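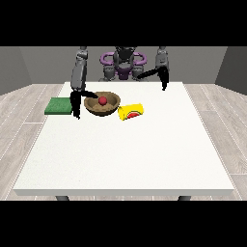

Shop till won't talk to the receipt printer
Opened October 30, 2024
Status: sorted (I think!)

Right, I'm writing this one up as I go, because last time I fixed the printer I didn't write anything down and I've been kicking myself all morning. Bit of background for whoever picks this up after me. We run the Ondine till software on the counter tablet, and it prints through a little Mfaume receipt printer that lives under the till. Both of them go through the Pritis router in the back. It's all worked nicely since June, when we moved the counter.

What's happening: I ring up a sale, the till says "Sent to printer", and then nothing. No beep, no paper. The sale itself goes through fine and the card machine is happy, so we're not losing any money, but customers want their receipts and I've been writing them out by hand (my handwriting is dreadful, sorry to the lady with the lampshades).

First thing I tried was the obvious stuff. Turned the printer off, counted to 10, turned it back on. Green light, no error. Opened the lid and there was loads of paper, so I took the roll out and put it back the right way round in case it had slipped. Still nothing from the till.

Then I did the self-test, where you hold the feed button while switching it on. That printed perfectly! So the printer can print, it just isn't hearing from the till. Keep that slip by the way, it has the network address at the bottom and you'll need it.

Next I restarted the tablet. Took ages, there was an update waiting. Opened Ondine again, went to Settings, then Devices, and the printer was listed as "Ready". Pressed Test Print and got "Sent to printer" again. Liar.

Had a cup of tea and rang the Dritar helpline, who look after our till contract. I was in the queue for a good while and then got cut off, so I left a message and carried on by myself.

This is where I got somewhere. I compared the address on the self-test slip with the one in the till settings and they didn't match - the last bit was different. I'm guessing the router handed out new addresses after the power cut last night. That would also explain why the stockroom laptop was sulking when I came in. Why the till still says "Ready" when it's looking at the wrong address I couldn't tell you.

What I did to fix it:
Settings, Devices, tap the printer, tap Edit.
Typed in the address from the slip.
Pressed Save, then closed the app completely and opened it again. It didn't work until I'd closed it, so don't skip that.
Test Print - and out it came, along with 2 old receipts that must have been stuck in the queue.

Update, after lunch: Dritar rang back. They said to reserve the address on the router so it can't wander off again. I've done that, it's on the Pritis page under Connected Devices, little padlock next to the printer. They also want the sales log, which has about 3000 lines in it, so I've emailed that over and they'll see if anything else got missed.

Leaving this open until they reply. The self-test slip is taped inside the till drawer.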